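1/ Okay, I finally finished sorting the Praltden soccer stickers, so get comfortable, this one will take a few posts. I bought my first packs in April thinking I'd do a page or two and give the rest to my nephew. Reader, he has not received a single sticker.

2/ For anyone who skipped it: the full set is 894 stickers, counting the shiny badges and the stadium halves (the ones you have to line up across two spaces, which I will be bad at until the day I die). Packs have 5 stickers each and the album itself is a nice thick thing with a spine that lies flat. Big improvement on last year's!

3/ The shiny badges are my favorite part by a mile. They went with a brushed silver this time and left the team colors alone, so the whole page glows a little when you tilt it under a lamp. My sister says they look like candy wrappers. She's right and I love them anyway.

4/ Now, doubles. Oh my goodness, the doubles. I have the same left back eleven times. I know his height and his birthday. If he ever moves to Buckley I'll feel I should bring him a casserole.

5/ The trading has been the best of it, though. Ita Hegarty started a swap thread back in the spring and it has grown into this lovely chatty thing where people mail each other envelopes with little notes tucked in. I sent out 55 stickers in one go last month and got back 55 I needed, plus a tea bag and a drawing of a goat.
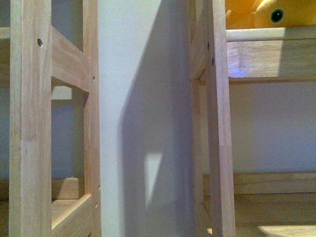 Pale wood, blue-gray wall.

6/ A couple of folks asked about the digital side. Yes, there's a Sivex code on the back of each wrapper, and yes, you can build the whole album in the app. I've done maybe a third of it. It's fun while you're waiting in line somewhere, but the packs open so fast that I forget what I got - I like the peeling part too much.

7/ Prices, as best I can tell: single badges on Trendari have come down a lot, so if you only need two or three, buy them and be done with it. The gold captains are another story. One seller wants 3,705 points for a goalkeeper with a creased corner, and I wish that seller well, but no.

8/ What I still need: 18, 212, 213, 406, and the top half of the last stadium (I have the bottom half four times, naturally). I can offer badges, most of the midfielders, and as many left backs as your mailbox can hold.

9/ Please message me before you send anything so we don't both mail the same number to each other again. I check in the evenings after supper, and I'll post an updated list once Ita's envelope gets here.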